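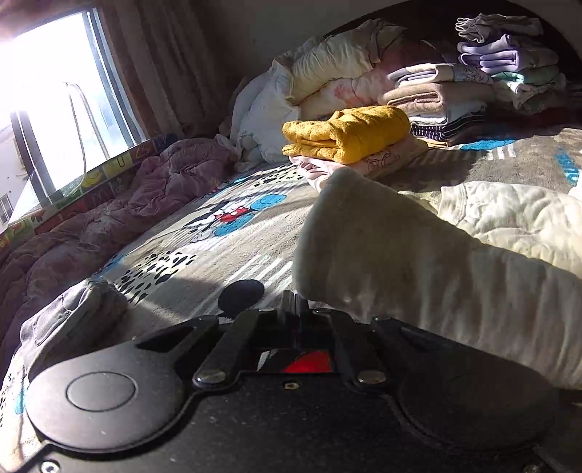 4. Setting up a petition page in Urel

Before you start, you need an organizer account and the final text of your petition. The text can't be edited after the first signature comes in.

1. Sign in and select New petition.
2. Enter the title, up to 65 characters.
3. Under Addressed to, add the court, council or office that will receive the petition.
4. Paste the text. Anything past 458 words is folded under a Read more link.
5. Set the signature goal. The default is 200.
6. Select Preview, check the names and titles, then select Publish.

Note: Signers must confirm by email – unconfirmed names are not included in the delivery file.

Caution: Closing a petition is permanent. Download the signature list first.

To export signatures, see section 5.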